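Trusovum Course in Collection and Household Packing
Handout 4: Soft toys and lidded containers

Prepared by Ikechukwu Ogunleye. Revised 2022-02-10. Replaces the December handout in full.

1. Scope

This handout covers the handling, inspection and short-term storage of stuffed textile toys. Hard-bodied dolls, mechanical toys and anything with a battery compartment are covered in Handout 5. Terms used here follow the course glossary.

2. Terms

Shell: the outer fabric, including the backing to which the pile is attached.
Pile: the raised fibers of the shell. Length and direction are recorded separately.
Fill: the material inside the shell. Fill may be loose fiber, pellets, or both.
Applied parts: anything attached to the shell after sewing, such as eyes, noses, ribbons and labels.
Closing seam: the seam sewn last, by hand or machine, after filling. Usually at the center back or under one arm.

3. Work surface

Use a flat surface with clear space on all sides of the object. The surface should contrast with the pile so that shed fibers can be seen and collected. Brown and mid-gray are both acceptable for light or bright toys. White is acceptable for dark toys only. Wipe the surface before each object, and let it dry before the object is set down.

The container is placed on the surface before the toy is brought to it. Keep it to one side, lid on, until the inspection is complete. An open container collects lint and tends to become a place to put tools.

4. Resting position

Set the toy down face up with the limbs allowed to fall outward. Do not straighten a limb that resists. In older toys the fill migrates toward the ends of the limbs, and the joint fabric carries more strain than it was cut for. Face up is the standard position for the first record because most applied parts are on the front - eyes, muzzle, neck ribbon - and these are the parts most often lost.

A turquoise-blue plush bear lies face up on the brown tabletop, with its arms and legs spread and a small pale pink bow at the neck. The white container stands apart from it with the lid in place. For the record, the bear's head points left. Orientation is written from the point of view of the person reading the record, and the same convention is used for seams and damage.
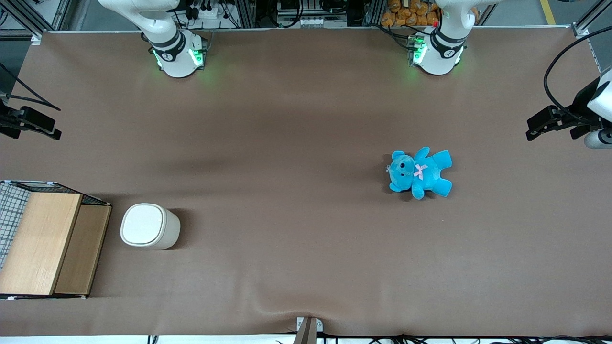

5. Inspection sequence

5.1 Applied parts. Check eyes first. Press lightly beside each eye with a fingertip and watch for movement of the backing. Do not pull on the eye. Note the color and form of each part, and write "not determined" where the attachment method cannot be established without opening the seam.

5.2 Ribbon. Record color, width and type of knot. A ribbon bow at the neck is left tied. Retying changes the crease pattern, and the crease pattern is sometimes the only evidence that a ribbon is original. If the ribbon is loose enough to slip over the head, pass 2 stitches of fine cotton through the knot and the underlying pile. Do not stitch through the backing.

5.3 Shell. Part the pile with a soft brush along each seam. Record open stitches by location. Fading is assessed by comparing the exposed front with the fabric under the arms.

5.4 Fill. Support the body with both hands and compress once, slowly. Pellets are felt immediately. Fiber fill that does not recover within a few seconds is recorded as compacted.

6. Choosing a container

Internal dimensions should allow the toy to lie without folding at the neck or waist. Measure the toy across its widest point and add clearance of around 11 mm on each side. A container with rounded corners loses usable space at the corners, so measure across the flat of the wall and not diagonally.

The Famberg and Tirico containers in the store room are both approved for use up to one year. Szewczyk cartons are for transport only. If the toy does not fit without force, use a larger container. Ears and limbs are not folded to make up the difference.

Line the base with unbuffered tissue. Lower the toy in, body first, with one hand under the head. Fit the lid flat and check that no pile is caught at the rim.

7. Labeling

Attach 2 labels, one on the lid and one on the body. Lids are exchanged by mistake more often than any other part, and a single label on the lid is treated as a labeling error in the practical assessment.

8. Before the next session

Read sections 5 and 6 again and bring one stuffed toy of your own for inspection. Przemysław Mazurek will take the session on closing seams. Bring a soft brush - the shared ones are reserved for the store room.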